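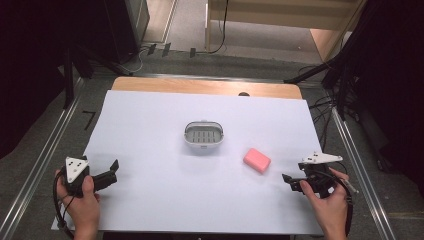 Soap and dish station, hand-held grippers, right one going for the soap.

Tuesday, open day at Steltau

Finally got to watch the soap task up close and I loved it! Marianna talked us through the grips, then let visitors try a pair. The pink bar is a great choice — rounded edges, so you really have to think about your angle before you close the jaws. Thodoris stayed at it until 5 and wants the same setup on our bench.

To do: ask Graham about cable length, and get the marker plate drawings from Marianna.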